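Das Hop-up versetzt Airsoftkugeln in Rückwärtsdrall. Die von Arkska behaupteten 17 Meter Reichweitengewinn sind unbelegt.

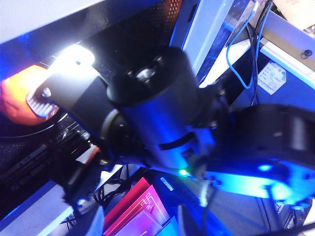
Gelenk eines Roboterarms in blauem Licht

Björklund hält Härteangaben bei Hop-up-Gummis für kaum vergleichbar.

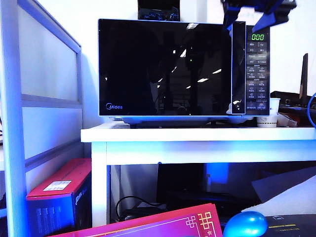 Mikrowelle von Midea, Anzeige „000“

Ob Silikonöl dem Gummi schadet, ist strittig; Belege fehlen meist.
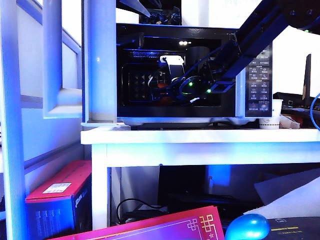
Greifer im Garraum einer Mikrowelle

Siehe auch
Federdruck
Kugelgewicht
Tuninglauf

Kontakt | © Stuklow | Nach oben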